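Mimer Shared Workshop, Home Build Evenings
Handout 3: Gripping boxes with two fingers
Notes by Vandana Upadhyay, August 8, 2022

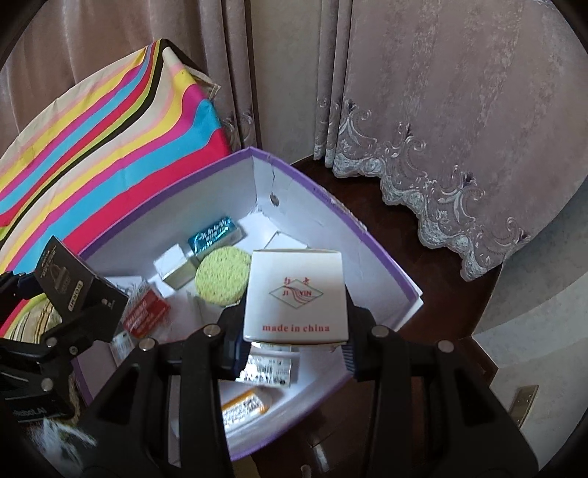

Fig. 1. Parallel hold on a small white carton, ribbed pads on opposite sides. Second gripper at left with the dark carton.

Bring your gripper, your hex keys and whatever is left of your patience from Handout 2.

1. Where the force goes

A two-finger gripper holds a box by friction. You squeeze the sides, and the pads resist the box's wish to be on the floor. With two pads, the most weight you can hold is twice the friction coefficient times the squeeze. Cardboard on ribbed rubber is generous. Cardboard on bare printed plastic is a lesson in humility, and Ramesh Grewal has offered to give it again for anyone who missed it.

Thin cartons buckle before they slip. If the sides bow in, back off the squeeze and add pad area.

2. Linkages

Look at the round pins in Fig. 1, two on each side. Every pin is a place for slop to hide. Wiggle each fingertip with the servo powered. More than 2 mm of play and you are no longer building a gripper, you are building a maraca. Ream the holes, fit the pins again, and resist the urge to fix it in software. Eduardo Navarro fixed it in software. His code has 111 lines of excuses in it.

3. Picking from an open bin

Boxes in a bin lie at whatever angle they like. Line up the fingers with a pair of parallel faces first, then go down. Coming in on a corner spins the box and usually its neighbor too. Soft things, such as the sponge in the bin, will forgive nearly anything, so don't count them as proof your gripper works.

With two grippers over one bin, agree on who goes first. Ga-eun Yeom's rule is that the left one waits. It's arbitrary and it has saved us a lot of servo gears.

4. For next time

Do 10 picks with one carton, same squeeze throughout. Write down every drop, including the ones that were the table's fault. Then repeat at half the squeeze.

Spare pads are in the Lorker drawer. Please put the reamer back.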